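Funevel Family Reading Trail: progress report to the Grurent Fund
October 23, 2018
By Thérèse Beaudoin
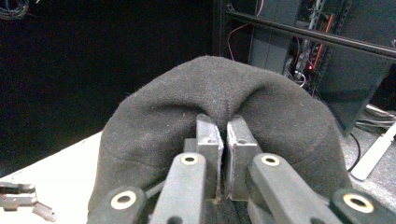 Did the trail bring more families out over the summer break? Probably a few, but the numbers don't let me claim much. We handed out 104 trail maps in August and got 64 back with stamps on them. A map with one stamp counts the same as a full one, and I don't think it should.

All 6 stops are open. The stop at Fledia opened late because the sign was printed with the wrong chapter on it. Keegan Li thinks the story clues are what parents like. I'd want to see that from the parents, and the comment cards mostly mention parking and the ice cream stand.

Spending is within the grant. The bus voucher line is barely touched, and I doubt a second round of flyers would change it. We ask to move that money to repairs on the footpath.

I would hold off on adding the proposed Bhattacharjee loop until spring. The walk is too long for small children, whatever the planning notes say.

Contact: Funevel Trail Office | © 2018 | Back to top
Last updated by Keegan Li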